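Comparing a tapered two-finger gripper with flat pads for tabletop work

Posted by Giltham Automation Lab
25 May 2018

Our laboratory is evaluating two gripper options for a single small arm. The first is the Breltex parallel gripper with flat pads, which was supplied with the arm. The second is the Fiadzo gripper with tapered, pointed fingers. Both are driven by the same Cevley controller, and a small camera is fixed at the wrist so that the fingertips remain in view during each approach.

The tapered fingers have completed 1,608 open and close cycles since February. The department must select one gripper before the next purchasing period. We would appreciate advice on two matters: whether surface wear of the kind we are seeing should count against the tapered design, and how the two grippers may be compared fairly when their contact areas differ so greatly.

Replies

Fiadzo Users Group, Technical Desk

Marks on the outer slopes and the upper edges are generally cosmetic. Marks at the tips deserve more attention, as the tips determine whether a thin part can be lifted from a flat surface. We suggest that the fingers be opened fully over a plain, light-colored table and that a still be saved from the wrist camera at regular intervals. A white surface makes the outline of each tip easy to judge.
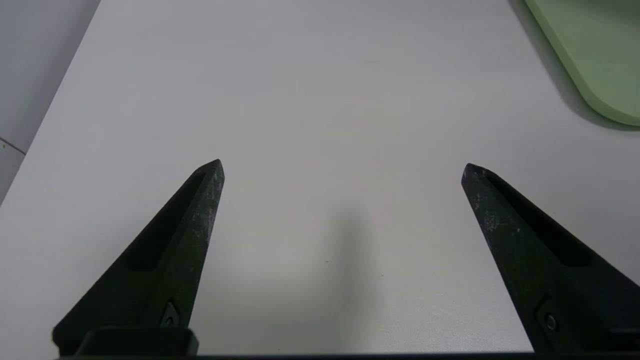 Checking the fingers between trials

1. Open the gripper to the same width each time and hold the arm at the same height.
2. Compare the two tips with each other and then with the earliest still on file. Pale specks and scratches may be recorded as surface wear. A change in the outline of a tip should be recorded separately.
3. Inspect the fastener on the side of each finger. Tighten it only with the controller powered down.
4. Wipe the table. Small specks of dust can be mistaken for chips when the stills are reviewed later.

Our own set was replaced after 3,130 cycles, when one tip no longer met the other squarely. Wear along the slopes had appeared much earlier and had no effect on our results.

Bench Testing Forum Member

Use the flat pads. They hold boxes better.

Small Arm Working Group

The preceding reply is correct for boxes but does not address thin or closely spaced parts. A fair comparison requires a shared set of objects. We use 5 objects and 20 attempts per object for each gripper, with identical closing force and speed settings. Failed approaches and dropped objects are logged in separate columns. Pointed fingers tend to do well in the first column and poorly in the second.

Please also repeat the camera alignment after every change of fingers. The tips of the two designs do not end at the same distance from the wrist, and an offset left over from the previous set will affect every attempt that follows.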